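Section 4. Pegboard Station: Assembly and Teaching

This section covers the pegboard station of the Povine bench build. It assumes that the table frame is square, the arms are bolted to their rails, and the emergency stop has been tested as described in Section 2. If you are building in a shared workshop, read the note on bench time at the end of 4.3 before you start.

4.1 Before you begin

You will need:
Pegboard panel, perforated, with two angled feet
Metal pegboard hooks
One holder for hand tools
One open bin with a rear lip
Screwdriver and pliers
Bench lamp with a flexible or adjustable neck
Work gloves

CAUTION: Cut power to all arms before reaching into the frame. A paused arm still holds torque and can move when the controller resumes.

4.2 Mounting the panel

1. Switch off arm power at the main switch. Leave the controller running so that logging continues.

2. Lower each arm to its rest pose by hand. Support the forearm until the joints settle.

3. Fit the feet to the bottom corners of the panel. Tighten finger-tight only.

4. Stand the panel on the tabletop inside the reach of the arm that will load it. Check that the opposite arm can swing past without contact.

5. Press down on both feet and tighten the screws. Push the top edge of the panel lightly. If it rocks, loosen the feet, reseat them and tighten again.

6. Hang the bin and the tool holder. Seat each one fully, then lift it slightly to confirm that it comes free without dragging the panel.

Note: Do not fill every row. An arm approaching from the side needs a clear path between neighboring holders, and the planner treats an occupied hole as blocked for the full depth of the holder.

4.3 Lighting and cables

1. Place the lamp beside the panel and aim it across the face. A lamp aimed straight at the board washes out the edges of the holes in the wrist view.

2. Run the arm cables along the rail and tie them at each bracket. Leave enough slack for full wrist rotation.

3. Move each arm by hand through its whole range. Watch the cable loop at the elbow. If the loop tightens before the joint reaches its stop, add slack at the nearest tie.

CAUTION: Ceiling light coming through the holes can be read as hardware by the detection step. Set the exposure with the room lights in their normal state and lock it. Auto exposure must be off in all camera profiles.

Note: In a shared workshop, set a fixed bench time and save the exposure under its own profile name. Halvorsen controllers keep only the last profile used unless a name is given.

4.4 Teaching the pick positions

1. Put the loose tools on the tabletop with clear wood between them. Keep cloth items away from the tools. Fingers that close on fabric can pull it into the wrist.

2. Restore arm power. Wait for the ready tone.

3. Open the Kamavton teach screen and create a new job. Job numbers start at 2000.

4. Guide the gripper to the first tool and bring the fingertips to either side of the handle. Press STORE.

5. Raise the arm, guide it to the holder, and press STORE again.

6. Repeat for each tool. For pliers, store the approach across the handles with the jaws facing away from the wrist.

7. Run the job at the lowest speed with a hand on the stop button. Increase the speed one step at a time.

If the controller reports fault 324, the stored approach passes through the panel. Delete the last point and store it again from farther out. Fault 2416 means the wrist camera has lost the panel outline. Check the lamp first, then the exposure lock.

4.5 Reference views

Compare your station with the views below before running at full speed.
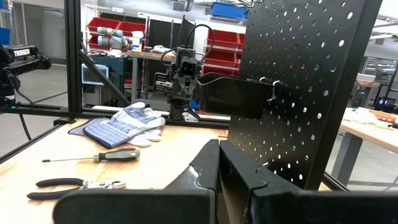
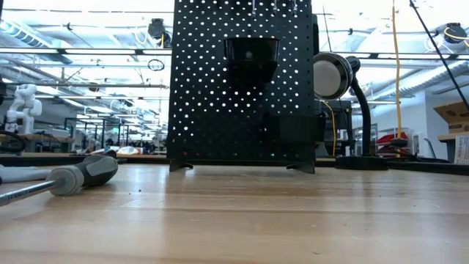
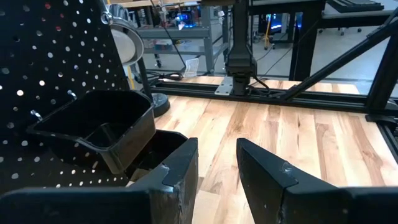
Sarla Upadhyay: On step 5 of 4.2, I had to do the feet a second time after hanging the holders. The panel sat flat when bare and leaned slightly once it was loaded. I would add a check after step 6. Also, fault 324 came up on my build with a correct approach, and the cause was the panel position in the job file. I had moved the board toward the rail and had not entered the new offset. Storing the point again did nothing until I fixed that.

Reply from the manual editor: Both points are accepted. The check after step 6 and the offset entry will be in the July revision. Until then, measure from the front edge of the table to each foot whenever the panel is moved, and enter both values before teaching.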